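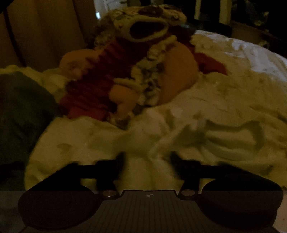 I've now slept on the Ellow fitted sheet since August, through a heat wave, a head cold and one very long visit from my sister's kids, so I think I'm allowed an opinion! The color is the one they call Custard. I bought the queen with the deep pocket, and I paid for it myself.

Quick background. My old sheets were a hand-me-down set from Sibel that had gone thin as tissue in the middle, and one night my foot went straight through. I went looking online that same night (never shop for bedding at 2 in the morning) and landed on this one, mostly on the strength of 2,517 customer reviews. I read far too many of them. Half the people complained about the color and the other half wanted to marry it.

The color

Custard is a pale yellow-cream, and it changes a lot with the light. In the morning it's a soft buttery shade that I love. With the lamps down low it goes kind of dusky and flat, and anything strong you put on it jumps right out. I tend to pile stuff on the bed, and the reds and oranges look great against it, very fall. If you're hoping for a clean hotel cream, though, this is yellower than that. My friend Asanka took one look and said "banana pudding," and now I can't un-hear it.

The feel

Cotton, on the crisp side, and a bit papery for the first few washes. I nearly sent it back. Somewhere after the fourth wash it loosened up and now it's lovely, cool when you get in and not slippery at all. It does rumple. Oh boy, does it rumple. Sit on it once and you've got a whole mountain range, and if you're the type who irons sheets you'll be busy. I'm not, and I just pull the covers up over it and move on with my day.

What goes on top of it

I use a big white duvet all year and a white pillow, and I was worried the yellow would make them look dingy next to it. It's fine. A true white and a pale yellow seem to get along, and there's a gray-green cushion I've had forever that looks better with the pair of them than it ever did with my old blue set. What I will say is that white up top is the high-maintenance half of this arrangement. Brown marks show on a white duvet from clear across the room, and I live on my bed – cables, straps, whatever I was carrying when I came in, it all ends up there. Next time I'd get the duvet cover in Custard too and give myself a break.
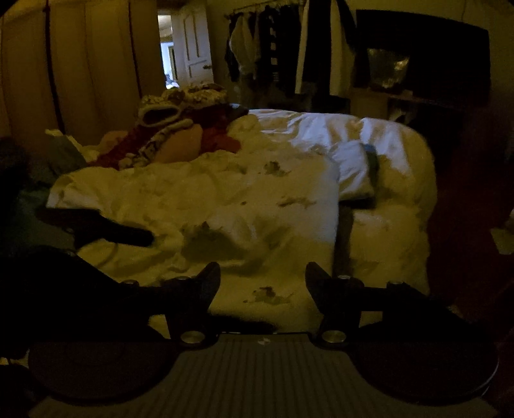 Does it stay on?

Mostly yes! The pocket is listed as 18 inches and my mattress plus topper is no small thing, so this was the big test. The elastic goes all the way around, and three of the corners have never budged. The fourth, the one by the wall, creeps up maybe once a week and I have to kneel on the mattress and swear at it. Lech bought the same sheet in a full for a thinner mattress and his has the opposite problem, too much fabric, so measure before you order.

Washing and drying

Warm wash, low dryer, no shrinking that I've noticed. It dries quicker than I expected, and I can get it off the bed, folded badly and into the closet while the coffee brews. There's a little tag on the inside that tells you which end is the foot. Every fitted sheet on earth should have one. Some pilling has started where my heels go.

Would I buy it again?

I would, on sale. I got 20 percent off with a newsletter code and at that price I was happy, but full price feels steep for one sheet with no pillowcases. Four stars from me, and I'm eyeing the gray for the guest bed.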